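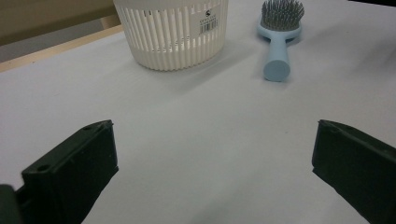 Basket and brush, bathroom small items, Sunday, continued

Picked up where Hugo left off. White table, slotted basket at the far side, light blue hairbrush out on the surface. The other items stay in the tub under the bench until these two are settled.

Basket, as measured: outside diameter at the foot 13 cm, widening slightly toward the mouth. Solid rim at the foot, ribs above it. Slots are narrow. A cotton swab goes through, a standard hair clip does not. Short combs stand up in it if they go in teeth first. The blue brush fits handle down but leans, and with three other items in there it takes the basket over if it is put in last. Put it in first.

Load check. Filled with the usual mix (combs, clips, two travel bottles, brush), total 590 g on the kitchen scale. Slid it across the table by the foot. No tipping. Repeated with the bottles left out and the brush leaning outward: tips when pushed at the mouth, stays up when pushed at the foot. Shiuli gets the same on her table, so I am not blaming the surface.

Brush. Cleaned before use, bristles combed out, wiped with the mild soap. Do not use the Pimell spray on it again, it leaves a film on the handle and the film picks up lint. Lies steady on its back. On its bristles it rocks if the table is bumped.

Labels. Fulumeo tape holds on the solid foot of the basket and nowhere else. On the ribs it lifted within 8 minutes. Remedios wants the labels facing the door. Fine, but then they have to be redone every time the basket is turned. Leaving them off for now.

Open items:
Second basket, same size, for the clips alone. Bonifacio has the order form.
Try a paper liner in the foot. Swabs keep coming out at the slots.
Ask Hugo where the lid of the tub went.
Reweigh with full bottles. Today's were around half full and I did not note the level.

Table wiped down at 3, tub back under the bench.

F. Cordero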